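Hand and Camera Comparison Cell – Frequently Asked Questions
3 min read

What is being compared?
Five-fingered hands against the parallel grippers used on the Trondow line. The cell has two arms on one pedestal, set beside a conveyor. Test items are soft goods, mostly plush, because their outline changes under load.

Are the two hands the same?
Treat them as separate units. One is black, the other white with a black back panel. Results are logged per hand and are never averaged.
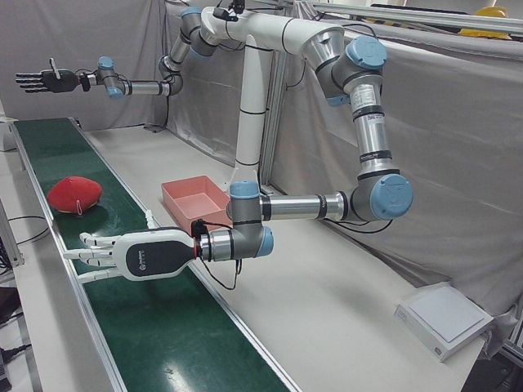 What counts as a completed pick?
The item leaves the belt, stays in the hand for the whole transfer and is released inside the tray. A dragged item is a fail – even if it reaches the tray. Each hand gets 400 attempts per item type. The June set holds 3,695 attempts in total, of which 354 were discarded for timing faults.

Why use wrist cameras as well as a fixed one?
The fixed view loses the contact point once the fingers close. The wrist view keeps it but blurs during fast moves, and glossy surfaces add reflections. 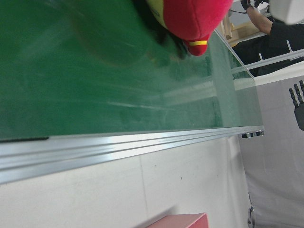
Exposure is therefore locked before each set. Automatic exposure was tried first and dropped, as brightness shifts between the belt and the lighter surfaces upset the segmentation step. Latency on the Pelside controller is up to 50 ms with both streams running.

Can I run my own controller?
Yes, if it accepts joint position targets and reports a time stamp with every state message. The Grandlow and Wubshet controllers both do. Grip force limits stay in the hand firmware and cannot be raised from outside.

Does the wrist camera need a plain background?
No. Frames with benches, screens or people in the distance are kept in the set. Only the region near the fingers goes to the grasp model.

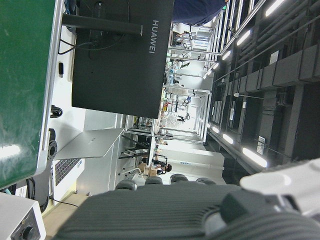

Kusum Singhal writes that cropping this tightly hides items entering from the side, and that a second, wider crop at a lower rate would cost little. The wider crop is planned for the next release. Until then, side entries should be handled from the fixed view.

Contact: use the cell request form | Page revised 18/11/2020 | © Pelside | Back to top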